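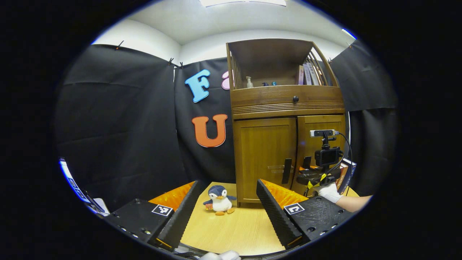
One reader wrote in to ask whether the patterns could be followed by ear, with someone else reading the rows out loud from the sofa. Yes! That question ended up shaping the whole collection, so it gets to go first.

# Clandoteo

Clandoteo is a set of 200 knitting stitch patterns in plain text. No charts, no symbols, no special font. Every row is written in words a second person can read to you while your hands are busy, and every pattern is small enough to fit on one screen.

I started it because I love stitch dictionaries and can't hold one open while knitting. Then I found out how much fun it is to have all these little patterns in files you can search, sort and scribble in.

## What's in the folders

- `patterns/` — one text file per stitch, named in lowercase with hyphens
- `groups/` — lists that gather patterns by type (ribs, cables, lace, slip stitch, borders)
- `words.md` — the abbreviations, spelled out
- `changes.md` — corrections, newest at the top

The biggest group is ribs. I didn't plan it that way, I just really like ribs.

## What a pattern looks like

```
name: broken garter rib
multiple: 4 + 2
rows: 2
group: ribs
flat or round: flat

row 1: knit 2, (purl 2, knit 2) to end
row 2: knit
```

The `multiple` line tells you how many stitches to cast on. For the one above you want any number that divides by 4, plus 2 more. Edge stitches are never included, so add your own if you like a tidy selvage (I slip the first stitch of every row, but plenty of people hate that).

Row 1 is always a right-side row unless there's a line near the top that says otherwise. A few slip stitch patterns have a setup row, marked `row 0`. Work it once and don't repeat it.

## How the swatches were made

Each pattern was knit as a swatch before its file went in. I used worsted wool from Nasrallah, in cream and in a mossy green that shows texture beautifully, on US 7 needles. Most swatches are 24 stitches wide, or as near as the multiple allows. Gauge for plain stockinette came out at 18 stitches to four inches after washing.

Please don't treat that as a rule! Several of the lace patterns are much prettier in something thinner, and the big cables want a springy yarn — cotton makes them go flat and sad.

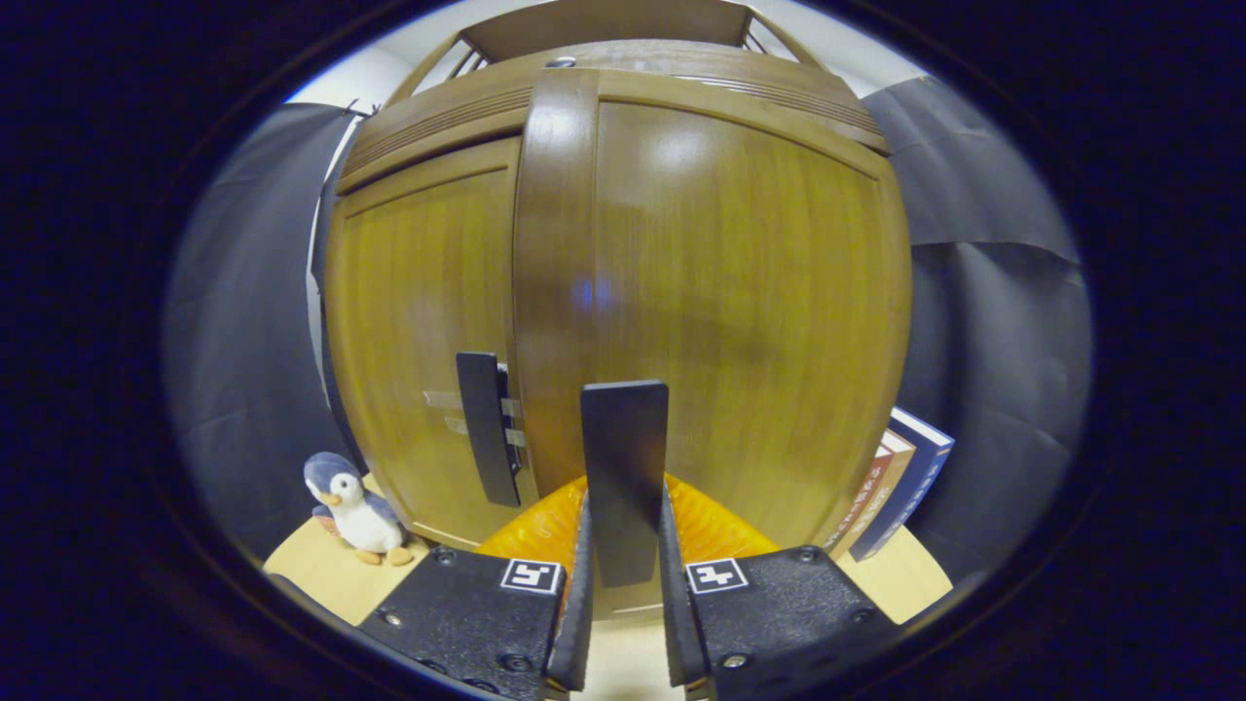 Washing changed the swatches more than I expected. Seed stitch and its cousins hardly moved, the lace grew a lot, and the brioche ones relaxed sideways until I had to measure them all over again. Where a swatch changed shape in a way you'd want to know about, there's a `note` line at the bottom of the file.

## Using the files

Anything that opens a text file will do. If you use Uvside, point it at the `patterns/` folder and it will pick up the `group` and `rows` lines as tags, so you can ask for every border under six rows. That's my favorite way to waste an evening.

For printing, set the width to 100 characters. Longer rows wrap badly below that, especially in the cables.

## Known problems

- The staghorn cable says "hold in front" twice in row 5. The second one should be "hold in back." Fixed in June 2023, but older copies still have it.
- Only some patterns have instructions for knitting in the round. More are coming.
- Two names for the same stitch sometimes both appear. Old knitting books disagree wildly, and I kept the name I learned in Wirodthorpe along with the one most people search for.

## Sending corrections

Open an issue with the file name and the row number, and tell me what happened on your needles. "Ended up one stitch short on row 3" is a wonderful report. New patterns are very welcome too, as long as you've knit at least two full repeats and you're free to share the wording.

## License

Copy the files, change them, print them, put them in your project bag. If you pass along a changed version, please rename it so people can tell the two apart.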